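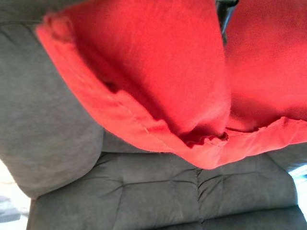

How to Prepare a Furnished Apartment for a Move-Out Inspection

Ullen Residential Services
Tenant Guide, Furnished Units

This guide applies to tenants leaving a furnished apartment in the Luvada and Cimesberg buildings. It explains how to request an inspection, how to clean the unit, and how to return the keys. Tenants of unfurnished units should follow the separate guide available from the leasing office.

Before you begin

Locate the inventory sheet you signed when you moved in. It lists the furniture, linens, and kitchen items supplied with the apartment and records their condition on that day. If you no longer have your copy, the leasing office can print another on request.

You will also need:
Form 151, Notice of Inspection
Form 574, Return of Keys and Access Cards
A mild, pH-neutral cleaner
Microfiber cloths and a flat mop
A vacuum cleaner with an upholstery attachment

Step 1. Request the inspection

Complete Form 151 and deliver it to the leasing office. State whether you wish to be present. Inspections are carried out between 9:00 a.m. and 4:00 p.m. The period from June to August is busy, and tenants leaving in those months should submit the form as early as possible.

Step 2. Remove personal belongings

Empty all closets, drawers, and cabinets, including the storage space above the entry closet. Check behind the washing machine and under the beds. Items left in the unit after the keys are returned will be removed, and the cost will be charged to the deposit.

Step 3. Clean the upholstered furniture

Take blankets and throws off the seating and launder those that appear on the inventory sheet according to their labels. Remove loose cushions and vacuum the seams, the arms, and the area beneath the cushions. Treat spots with a cloth dampened in cool water. Do not use bleach or steam. If a stain remains, leave it as it is and note it on Form 151. Repeated scrubbing often causes more damage than the stain itself.

Step 4. Clean the floors

Vacuum or dust-mop before any water is used, as grit will scratch a polished surface. Marble and other natural stone must not be cleaned with vinegar, lemon, or any product sold for removing lime scale. Acid dulls the finish, and refinishing is charged to the tenant.
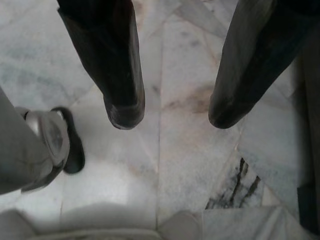 Pale marble flooring. Use only pH-neutral products on this surface.

Dilute the cleaner as directed on the bottle. Work from the far wall toward the door with a well-wrung mop, changing the water when it becomes cloudy. Dry the floor with a clean cloth.

Step 5. Kitchen and bathroom

Defrost the freezer the day before the inspection and leave the door open. Clean the oven, the range hood filter, and the drain covers. In the bathroom, wipe down the tile and remove hair from the shower drain.

Step 6. Return the keys

Bring Form 574 with 2 door keys and 2 access cards to the leasing office on Ibarra Street. A receipt will be issued at the counter. Keys may not be left in the apartment or in the mailbox.

Deposit statements are mailed to the forwarding address given on Form 574. Questions about a statement should be submitted to the leasing office in writing, with a copy of the key receipt attached.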